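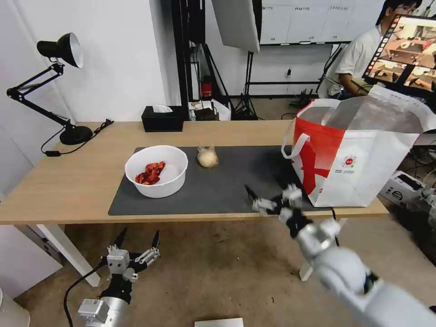 Onion on the mat, tote at the end of the table.

Home | Forums | Kitchen Garden | Alliums | Search

Storage onions: when do you stop curing and start eating?
Started by Fikri Tjoa, October 3, 2018

Fikri Tjoa wrote:
Our first real onion year and I am over the moon! We put in 132 sets of a yellow keeper at the Forkham plots, pulled them in August when the tops flopped, and they've been on screens in the shed ever since. Necks feel tight, skins rustle when you pick them up. I brought a few indoors and the rest are waiting. Do I cut the tops and box them now, or leave them longer? I've read two weeks, I've read six, and my neighbor says "till they look like onions" (thanks, neighbor).

mudboots_jo wrote:
Congrats!! If the neck is dry when you pinch it, you're done. Cut the tops an inch above the bulb, rub off the dirt and get them somewhere cool. I keep mine in mesh bags on nails in the stairwell and we were still eating them when the new sets went in.

nalleck_plot4 wrote:
I'd leave them longer. Boxed mine early the year we moved to Nalleck and lost a whole crate to neck rot by the holidays. Another week on the screens costs you nothing.

mudboots_jo wrote:
It costs you something if the shed is damp! Ours drips in fall. I've had more trouble from leaving them out there than from bagging them early.

nalleck_plot4 wrote:
Fair, mine's bone dry with a window at each end. Fikri, what's your shed like?

Fikri Tjoa wrote:
Pretty airy, but there's fog most mornings now. Maybe I'll split the batch and compare, half cut this week and half left alone. I love an experiment. Also, 12 of them have thick necks, kind of like a leek. Are those goners?

chin_road_greens wrote:
Eat the thick ones first! They won't keep no matter what you do. Slice them thin, cook them low in butter until they slump, and freeze in muffin tins. One puck is a head start on soup and I am not exaggerating when I say it changed my winters.

oldspade wrote:
Braid them and skip all of this. Also keep them away from the potatoes.

mudboots_jo wrote:
Braids are gorgeous, but you need the long tops for that and his have been drying since August. They'd snap on me for sure.

oldspade wrote:
Work some twine in. Never had one fall.

Fikri Tjoa wrote:
Twine it is, for a few of them at least. Butter's already in the pan for the leeky ones!

Recent threads in Alliums
Garlic spacing in heavy clay
Stindinach seed swap: who's bringing shallots?
Leeks that bolt in their first year
Can I replant a sprouted onion?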